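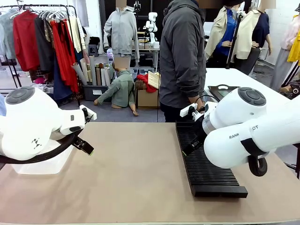
The Understudy of Prirville

My aunt left me her soup. I should say her soup recipe, but the lawyer's letter said soup, and I drove 400 miles with a cooler in the back seat.

The letter also mentioned the house in Prirville, which went to a cousin, and the piano, which went to the other cousin, who cannot play it and has told everyone so with some pride. I got the soup. It was written on the inside of a flattened cracker box, in pencil, and it began with step two.

"Where's step one?" I asked the lawyer.

"The estate consists of what you see," he said. He had the window open and the fan on and he still looked like a man being slowly steamed.

I should explain about the soup. Every April the town of Prirville holds a supper in the old Metska feed store, and for 36 years my aunt's soup had won it. There was no contest. That is, the supper was never meant to be a contest, but people there will rank anything that holds still, and her pot was always scraped clean while the others went home two-thirds full under foil. Women had stopped speaking over that pot. A man who moved there to retire had moved away again.

Now the pot was mine, or at least the cracker box was, and the supper was in two weeks. My cousin with the house said I could stay in the sewing room if I didn't touch the thermostat. My cousin with the piano said he would be there to taste it, in the tone people use for attending a sentencing.

Step two said: Now turn it down.

I tried everything for step one. I tried onions. I tried onions and butter, and butter on its own, which smelled wonderful and which I ate on toast. I tried boiling a ham bone from Šimko, the butcher, who had sold to my aunt since before I was born and who got a faraway look when I asked what she used to buy.

"Stamps," he said.

"You don't sell stamps."

"No. I used to tell her that."

Step three said: Add the rest. Step four said: Not that much. Step five was a phone number with a digit missing, and after that came the word "dill," underlined so hard the pencil had gone through to the picture of the crackers.

By the second week I had filled the cousin's freezer with failures, labeled by date and by type of regret. The sewing room smelled like a wet dog's birthday. I had started waking at four in the morning with ideas, which is no hour to meet a turnip. 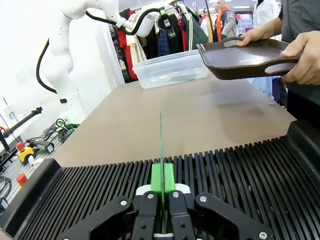 A thin green edge, held upright.

On the last night I gave up and went looking for a clean dish towel. My aunt kept her towels in the bottom drawer, under the good tablecloth, under a stack of grocery flyers she must have been saving for the coupons. Behind all that was a row of cans. They were stacked two deep, with the labels facing the back of the drawer, the way you'd hide a bottle.

Jesteo brand. Cream of Celery. Just Heat and Serve.

I sat on the kitchen floor for a while. Then I opened one, put it in the big pot, brought it up to a boil, and turned it down. I added the rest of the cans. I decided that was too much and took a ladle out. I put in the dill.

It was her soup. It was every Easter and every snow day and the week I had my tonsils out. It was 36 years of women not speaking.

I considered my position. The whole town was going to be in that feed store, and the pastor liked to make remarks. I could stand up and tell them, and they would be hurt, then furious, and by dessert they would all claim to have known. Or I could carry in the pot.

I flattened the cans with my shoe and drove them to the next county in the cooler.

The pot was scraped clean by six-fifteen. My cousin with the piano had three bowls and told me it wasn't quite hers – a little heavy on the dill, he thought. Šimko kissed me on the forehead. A woman in a blue cardigan backed me up against the coat rack and asked, quietly, what the first step was.

"I'm afraid that went with her," I said.

She looked at me for a long time. Then she patted my arm and leaned in close.

"Buy them in Metska's off season," she said. "They're cheaper by the case."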